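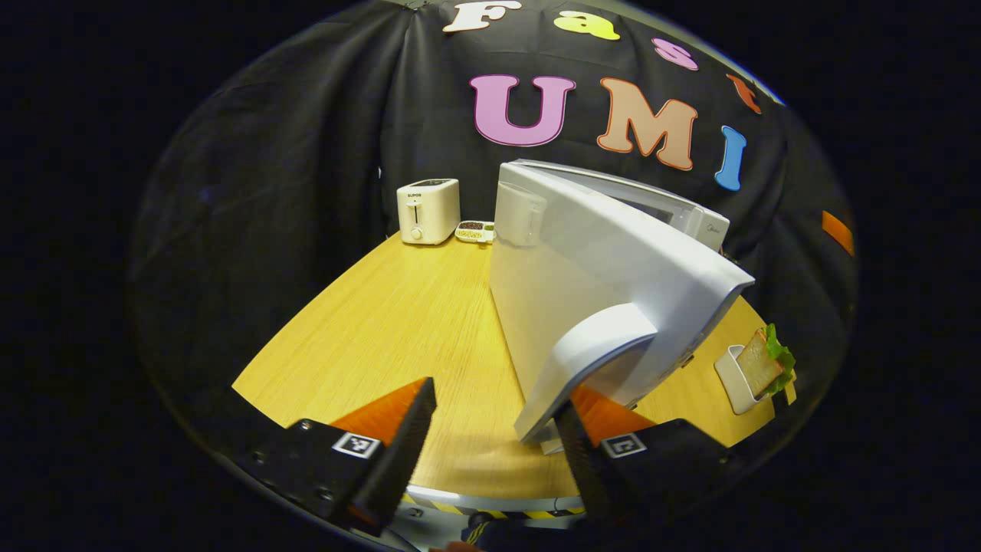
黑布前的长桌:左边多士炉,右边微波炉,中间一个分格小盘。

搬到 Rellinby 之后,我一直没有正经的厨房。公用厨房在走廊另一头,晚上十点锁门,早上要等到七点半才开,而我六点多就得吃东西。所以从九月开始,我把热早饭这件事挪到了活动间的长桌上。

桌子是浅色木头的,面上偏蜜黄,纹路很直,桌后挂着一块黑布,布上贴了彩色的大字母,上面一行“Fast”,下面“UMI”。

先说多士炉。白色的,苏泊尔,机身上印着 SUPOR,方方的,四个角是圆的,正面有拨杆的竖槽和一个小旋钮。我在二手群里花57块买的,卖家是住 Killudbridge 的 Zofia Mazurek,她要搬家,连一包没拆的吸油纸也一起给了我。旋钮我一般拧到中间偏左一点。楼下面包店的吐司切得厚,第一次要烤两遍,后来我改成前一晚把面包拿出来放着,一遍就够了。冷冻的馒头片也能烤,要先回软,不然外面焦了里面还是硬的。

微波炉也是白的,比多士炉占地方得多。门朝前开,开到底以后门板斜着伸出来一大块,所以它前面不能摆东西。我刚开始把杯子放在门前,开门就碰,碰倒过两次豆浆。现在桌子前半边我尽量空着,东西都往后和往右放。这样热好的碗端出来也有地方落脚,不用一手端碗一手推门。

微波炉用完我会把门开着晾一会儿,里面的水汽散掉再关。以前住的地方那台就是关着闷出了味道,用柠檬水蒸过三回才好一些。转盘每周拿下来洗一次,洗碗海绵不要用粗糙的那面。

中间的白色小盘是分格的,一格放深褐色的,一格放浅绿色的,颜色差得远,早上没睡醒也不会抓错。盘子浅,装不多,贴着多士炉放,伸手就够得到。原来我用的是两个带盖的罐子,拧来拧去嫌麻烦,就换成了这个。缺点是没有盖子,晚上要扣一个大碗在上面,我经常忘。

同住的 Ásdís Arnardóttir 觉得两台电器离得太近,建议把微波炉再往右挪。我量过,再挪的话插头线就不够长了,接线板我又不想用,两台都是费电的,插一个板上不放心。最后商量的办法是不同时开:先烤面包,跳起来以后再热牛奶。前后差不了几分钟。

电费的事也记一下。Lorow 那边寄来的单子,上个月我们这一层一共252块,再上个月201块。多出来的不全是早饭的缘故,天凉了,有人开始用电暖器。我跟 Ásdís 说好了,长桌这边的电我多摊一点,从下个月算起。

目前固定下来的早饭有这么几样:

- 烤吐司两片,抹花生酱,配热牛奶
- 隔夜粥,微波中火两分钟,搅一下再一分半
- 馒头片,烤一遍,夹煎蛋(蛋要前一晚在公用厨房煎好)
- 红薯,洗净不擦干,高火六分钟,翻面再三分钟

粥那一项试得最久。高火会溢,碗再深也溢,转盘上糊一圈,很难擦。中火分两次就没有这个问题。红薯要挑细的,粗的两头软了中间还是生的。

接下来想添一块隔热垫。热碗直接放在木头桌面上我心里不踏实,眼下垫的是一块叠起来的旧毛巾。Ľubica Ondrejka 说她有一块软木的闲着,下次过来带给我。擦桌子我只用拧干的布,顺着木纹擦,面包屑先用手拢到一边再擦。

黑布底下那一截还没想好怎么处理,松松地垂着,离多士炉近。我打算先用两个夹子收一下,夹子在 Bielecka 那家五金店看到过,下次路过再买。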